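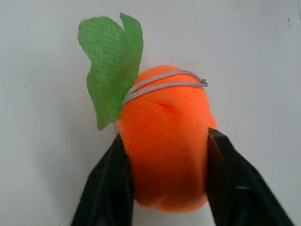
Service Notice: Grip Release Fault, Lukavis G2 Parallel Gripper

Search products, manuals, part numbers

Reading time: 2 min

Applies to: Lukavis G2 grippers on Vallov two-arm benches, firmware 36 and earlier. Grippers sold by Kindale with the enclosed wrist are not affected.

Fault
After 300 grip cycles without a homing move, the G2 can lose its closed-position reference. On soft goods such as plush, foam or knit fabric, the fingers keep closing past the set force limit. The controller still reports a normal grip. On release, one finger may lag the other, and the part is dragged sideways before it drops.

Rigid parts trip the stall detector and stop the motor. Soft parts compress and do not.

Safety
Keep hands out of the space between the two grippers whenever arm power is on. A release command can open the fingers up to 8 seconds late. The pendant stop removes motor power but does not open the fingers. Do not pull a trapped part free by hand.
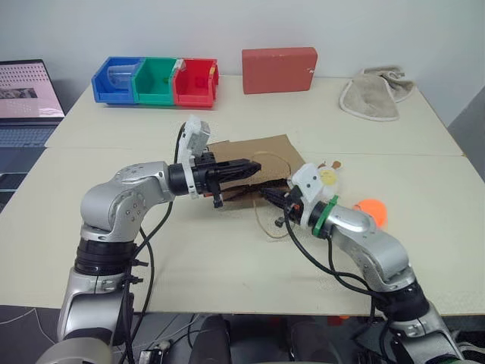

On benches where the arms face each other, park both grippers open and apart before starting the check. Clear cord, string and loose packing from the shared area. Route wrist cables so that they stay slack through the full elbow bend.

Check
1. Home both grippers.
2. Set force to level 2 and close on a soft test part.
3. Compare the reported finger gap with a gauge reading.
4. Release and watch for finger lag.
5. Repeat on the second arm.

If the readings differ, take the gripper out of service and order reference kit Shukla 36-R. The kit replaces the encoder disc and both finger screws. Firmware released in August forces a homing move before the cycle limit, but does not correct a disc that has already slipped.

Notice issued 8 March 2025. Replaces all earlier G2 grip notices.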